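Category: Company News / Automation / Teleoperation

Sun 3 October – by the Clirnen press desk

Clirnen opens two-hand teaching kit to small shops, first units go to Saxena

WIRNUTBERG – Clirnen today released Porkness, a teaching package for two-armed robots with fingered hands. Operator wears a pair of gloves, does the job, robot follows. The session gets saved and goes into training. No pendant, no waypoints, no script to write on a Friday night.

Porkness is on sale now to shops and labs that already run a two-arm setup. Saxena, the pipe fittings maker, is the first paying customer and has been teaching with it since January.

The idea is an old one. Show the robot, don't program it. What has held it up for small shops is the showing. Grabbing an arm and pushing it through a job works fine when there is one arm and a simple gripper on the end. With two arms and a full set of fingers on each there is no way for one person to hold everything at once. Remote control with a joystick is slow and people hate it. Gloves are quicker but the software behind them has mostly been written for research groups with a spare engineer or two.

"We kept hearing the same thing from plants," said Pankaj Sandhu, who heads product at Clirnen. "They'd say, my best assembler can do this in her sleep, why can't she be the one teaching it. So that was the brief. She puts the gloves on, she does it, she takes the gloves off and goes to lunch."

Every lesson in Porkness can be run in simulation first. The operator sees the simulated arms on a screen or headset and drives them with the same gloves used later on the real cell. Same hand mapping, same files. A lesson recorded in one can be opened in the other.
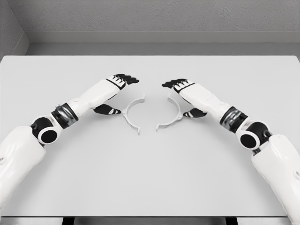
Two-hand jobs are where most teaching tools fall down, and Clirnen picked one as the standard practice lesson in Porkness. It's a joining task. The operator brings both hands in low over the table, palms down, and has to close two halves of a ring into one collar. Neither half is any use alone and the hands have to arrive together. The two white C-shaped halves lie flat with their open sides facing each other, the right one a little farther back than the left, so a learner can't just squeeze straight in from both sides and hope. Small tabs at the ends of each half give something to line up by. White parts on a near white table too – hard on the eyes at first, and Clirnen has kept it that way so that operators learn to go by edges and shadows.

A lesson in Porkness is a set of demonstrations of one task. The starter set for the collar task ships with 400 of them, all recorded by glove, and customers are free to add their own or throw ours out. Start positions get shuffled between tries. Failed tries are kept and marked, not deleted. Sandhu said early testers asked for a button to wipe them and the team said no. A dropped part followed by a clean pickup is worth having, he said, and the training step knows what to do with it.

Other things in this release:

Pause and retake. Operator makes a fist with the left hand for a second, recording stops. Back up to any point, go again from there.

Slow hands. Scales down the operators motion so that a big move of the hand is a small move of the robot. Meant for the last bit of an insertion. Can be set for one hand only.

Handoff. Once a trained policy is running, the operator can take over mid-task with the gloves and give it back. The takeover gets saved as a new demonstration.

Left-right swap. Mirrors a recorded lesson so the other hand leads. Works well on symmetric parts, less well on anything with a thread, and we say so in the manual.

At Saxena the gloves went first to the assembly line and not to the engineering office. Ankit Agarwal runs the line there. He had 60 hours of glove time logged across two shifts before any model was trained, more than Clirnen had asked for.

"First day was bad," Agarwal said. "Everyone moves too fast. You forget the thumbs. You've got thumbs pointing down at the part and you never think about where your own thumb is, normally. Second week it was fine. By then they were arguing about who had the neatest recordings."

Saxena has since taught three jobs of its own, a clamp closing task, a gasket pick and a cap press. The clamp job is in daily use on one cell. The gasket pick is not, the gaskets stick to each other and Agarwal wants more demonstrations before he signs it off. The cap press is in trials. Clirnen will put out results when Saxena is happy to share them – no date for that yet.

Porkness does not replace safety fencing or a risk assessment and is not certified for work with people inside the cell. Teaching by glove has to be done from outside the reach of the arms. Training runs on the customers own machine by default and recordings stay on site unless the customer chooses to send them. A hosted option is planned but it is not part of this release.

Price and availability

Porkness is sold per cell, with one pair of gloves, the simulator and the collar lesson included. Clirnen has 100 kits in stock at Wirnutberg and ships in order of payment. Extra gloves come in three sizes, small is on back order. Schools and training centers can get teh simulator without gloves at no charge and use a pair of their own if the model is on the supported list.

A larger shared lesson set of some 2,000 demonstrations, covering lids, latches and plug-in connectors, is in preparation and will be a free download for kit owners.

Demo sessions are held at the Wirnutberg office by appointment. Bring a part. Nothing bigger than a shoebox please, and bring two of it if you can.

About Clirnen

Clirnen makes teaching and remote control software for two-arm robots. The company is based in Wirnutberg and sells direct.

Press contact: Pankaj Sandhu, Clirnen, Wirnutberg. Interviews by phone or on site, mornings are best.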